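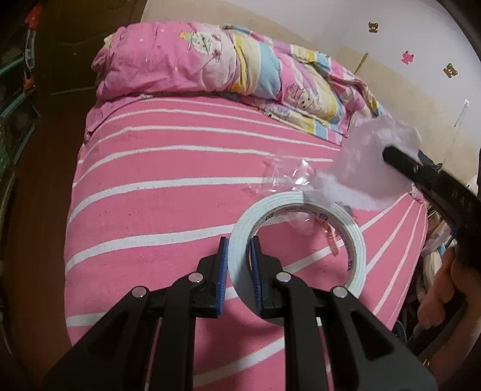 Vavell Double-Sided Foam Tape, wide roll

Five stars from me, and I don't hand those out much! I bought this in June to put up hooks and a row of light picture frames in a rental where I can't drill. Everything is still up (Oct 24, 2021), even the frame over the radiator, which I had no faith in at all.

It tears by hand if you start with a little nick, and the liner peels off without that endless picking at the corner. My old Peseo roll made me want to scream. I wiped the walls with rubbing alcohol first and pressed each piece for a full minute.

One gripe: it's thick, so small frames sit out from the wall a bit. I'd still buy it again, and I already have a second roll in the drawer.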